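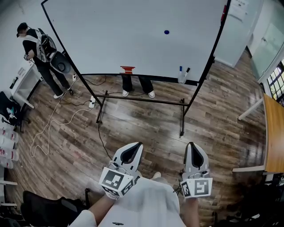
Skulmont, June 14, 2016

Notebook > Stone carving > Dinu relief

Print this page | E-mail this page

Second full day on the Dinu panel. Cleaning is finished on the lower register as far as the broken corner, so we can start arguing about the carving.

Marwan redid the overall measurements this morning with the steel tape. Width at the base is 206 cm, the same as last October. Height on the left edge came out 2 cm less than the October figure. I think the old number was taken from the bottom of the bedding mortar and not from the stone. Use the new one.

Figures. The river god is in the middle, reclining, with the jar under his left arm. The processions come in toward him from both sides. We get 19 figures in all if the two worn shapes by the right edge are one animal and its handler. Vasilică Olteanu reads them as two people, one kneeling. The total is the same either way, but the caption is not. Leave it open in the catalog text.

Tool marks. Point chisel on the background all over, fairly coarse, running down from upper right. The faces were finished with something flat and then rubbed. The water coming out of the jar is different work: shallow parallel grooves, cut with a narrow gouge, and they run over the edge of the god's drapery in one place. That means the water was cut after the drapery, and maybe by another hand. Raking light from the left shows it best. From the right you lose it completely.

Pigment. Red in the folds of three cloaks and in the mouth of the jar. No blue anywhere, which I had hoped for in the grooves. Took one scraping from the jar mouth and one from the second cloak on the left. Both bagged and labeled, in the drawer with the Orkus samples. Do not mix these up, the Orkus bags have the same kind of label.

Stone. Gray limestone with small shell fragments. Vasilică says the Flindden quarry, upper bed. It looks right to me but I would like a thin section before we print it. The Orkus slab is supposed to be Flindden too and it is noticeably yellower.

Old repair at the top left, a plug of lime mortar with crushed brick in it, well made and holding. Marwan wants it out so we can see whether the carving goes on behind. I would leave it. If the hoof of the last horse continues under there we can probably tell from the angle of the leg. Ask again when the drawings are done.

Drawings: left third inked, middle third in pencil at 1:10, right third not started. The jar needs its own sheet at full size.

Catalog number will be 2,775, next one free in the register. Written in pencil for now.

To do
- thin section, find out what it costs and how long
- check October notes for where the height was taken
- full-size tracing of jar and water
- raking light photos again, left side, lamp lower
- return the long straightedge to Vasilică

Print this page | E-mail this page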